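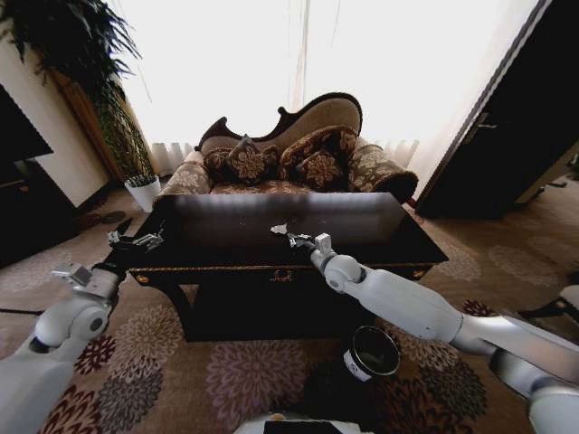
Someone wrote on one of our feedback slips that the old lounge at Canedwood always felt like somewhere you waited to be called from, and that this one makes you want to sit down and stay for a second cup. We have had that slip pinned up in the office ever since!

Canedwood sitting room: progress report to the Rekuron Small Rooms Fund
March 17, 2020

Where we are

The room is in use. When we last reported we had the carpet down and not much else, so it is a real pleasure to write this one. The settee is back from Shehata in Drisden, the dark table is in front of it, and people have started treating the place as their own (with the results you would expect, more on that below).

The settee

This was the largest single item in the grant and the one we worried about most. The carved wood along the top was sound but the seat had gone completely, and for a while it looked as if we would have to settle for something plainer. Shehata found a brown and cream damask that suits the frame beautifully, and the rolled arms have kept their shape. The work took 11 weeks against the eight we had planned. We didn't mind in the end, though it did push the opening of the room back and we should have warned you sooner.

The four cushions are dark brown with a big tan flower pattern. They were meant to match the seat and they don't, quite, and everyone prefers them that way. They do migrate. By the end of an afternoon they are rarely where they began, and we have stopped trying to keep them in a set order.

The table

A bargain, and we are very fond of it. It has a glossy black top, a carved front rail and a little gold ornament in the middle, and it came in well under the figure in our budget. The one drawback is the shine. Every ring and fingerprint shows, so we have tried coasters (they wander off) and a cloth (it hid the best thing in the room). For now we wipe it down after each session with a soft cloth and hope for the best. A glass top cut to size has been quoted for and we will send you the price once we have a second one to compare.

Use so far

We have held 23 sessions in the room since it opened, mostly the reading group and the afternoon drop-in, with two family meetings that would previously have gone to the dining room. Around 10 people come to a typical drop-in, more than the settee will take, and stacking chairs are brought through from the hall. They look dreadful next to the settee but they do the job.

Keeping it tidy

You asked last time how we would look after the room day to day. Our answer is a short clear-up at the end of each session, done by whoever is still there. Drinks off the table first, then tissues and scraps of paper, then the cushions, then the top gets its wipe. Bottles go to the recycling in the corridor if they are empty. We bought a small black bin for the room so that rubbish has somewhere to go without a walk down the passage, and it lives near the table where people can reach it.

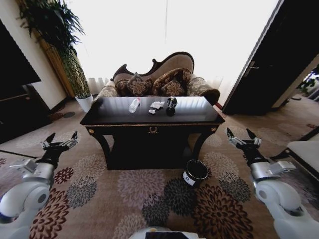
The table with a water bottle, cola and tissue on it, and the small bin on the carpet.

The bin is on the small side. It fills up on drop-in days and we may get a second for the other end of the settee, paid for out of our own running costs.

Still to do

Two armchairs to replace the worst of the stacking chairs. Drisden has a couple of dealers we have not tried yet.
A reading lamp, tall enough to stand behind the settee.
Felt pads for the table legs, which are leaving dents in the carpet.

We expect to have the chairs chosen by the end of April and will send the receipts with the next report. The underspend on the table should cover most of the lamp, if you are happy for us to move it across. Please let us know.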